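Small bathroom: weekly cleaning and routine checks
Household notes, Rulidura rental maintenance pages
Compiled by Ilona Hegyi. Last revised 2019-09-23.

These notes cover a tiled half bath or a compact full bath with a tank toilet. Floor drains, tubs and shower doors have their own page. The order of work is dry jobs first, then high surfaces, then the toilet, then the floor.

Supplies

One bucket, 200 ounces or larger. Two microfiber cloths of different colors, one for the toilet only. A bowl brush with a holder that drains. A soft nylon brush for grout. Neutral-pH floor cleaner, mild dish soap, an acid-free bowl cleaner, white vinegar. Disposable or washable gloves. A small flashlight.

Do not mix bowl cleaners, and do not use bleach in the same session as vinegar or any acid product. Run the exhaust fan or open the door for the whole job.

Dry work

Empty the wastebasket before any surface gets wet. Tissue that has dropped on the floor picks up cleaner, breaks apart and leaves lint in the grout lines. Collect strays with a gloved hand, then lift the liner straight up by its edges. If the basket is used without a liner, tip it into a larger bag held tight around the rim.

A tapered basket holds less than its height suggests, most of the lost volume being at the bottom. In a bathroom used by more than two people, empty it twice a week. A liner sized for a round can will slip down inside a rectangular one; buy by the measured perimeter of the rim and add two inches.

Sweep or vacuum the floor next, working from the far corner to the door. Use the crevice tool along the wall and behind the toilet base.

Stainless-steel baskets and chrome fixtures

Wipe brushed stainless steel with the grain, using warm water and a drop of dish soap. Rinse the cloth, wipe again, dry at once. Avoid steel wool and chlorine products, both of which start rust spots at the seams. Check the underside too — a basket that stands on a damp floor will leave a ring on the tile.

Chrome holders and brackets need only a damp cloth and a dry one. For lime at the joint with the wall, lay a vinegar-damp paper towel over the metal for five minutes and rinse. Keep vinegar off natural stone. Porcelain tile tolerates brief contact, but cement grout does not tolerate repeated contact.

If a wall bracket turns under light hand pressure, tighten the set screw, which is usually on the lower side of the mount. A bracket that moves with a tight screw has a loose anchor. Archie McIver replaces these with a plastic anchor one size up and a dab of silicone behind the plate.

Walls

Wash large porcelain tiles from the bottom up and rinse from the top down. Washing upward prevents run marks on the dry tile below. Textured or streaked tile should be wiped in the direction of the streaks, where residue tends to sit. Thin light grout discolors first behind the toilet and next to the paper holder. Scrub it with the nylon brush and neutral cleaner, then blot.

Reseal cement grout once a year. We do ours in February, when the heating is on and the walls dry quickly. Epoxy grout is not sealed.

Toilet, exterior

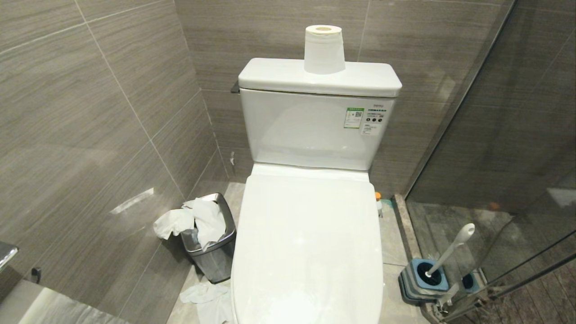
Take everything off the tank lid before wiping it. A paper roll left on a wet lid will wick water through several layers and has to be thrown out. The lid itself is heavy vitreous china on most models and should be set down on a folded towel, never on bare tile.

Clean in this order: tank lid, flush handle, tank front and sides, top of the seat lid, underside of the lid, seat, rim, base. Fold the toilet cloth to a clean face at each step. Glossy plastic lids scratch easily and show it in side light, so no powders and no scouring pads.

Product labels on the tank can stay or go. If they stay, wipe around them. Before removing one, write down the model information or take a legible picture of it for ordering a fill valve or flapper later. Warm the label with a hair dryer on low, peel from one corner, and take off the adhesive with a little cooking oil followed by dish soap.

Toilet, interior

Apply bowl cleaner under the rim and allow the time stated on the bottle. Brush the rim, the sides and the outlet. Flush with the lid closed.

Leak test

Put a few drops of food coloring in the tank and wait 20 minutes without flushing. Color in the bowl indicates a worn flapper or a rough valve seat. Feel the supply nut and the base with a dry paper towel. Water at the base after a flush points to the wax ring, and that repair should be scheduled the same week.

Floor

Mop with a well-wrung cloth, far corner first. Change the water once if it turns gray. Dry the strip behind the toilet by hand. Return the basket when the floor is dry, fit a new liner and fold the excess over the rim.

Corrections to this page go to Floarea Matei.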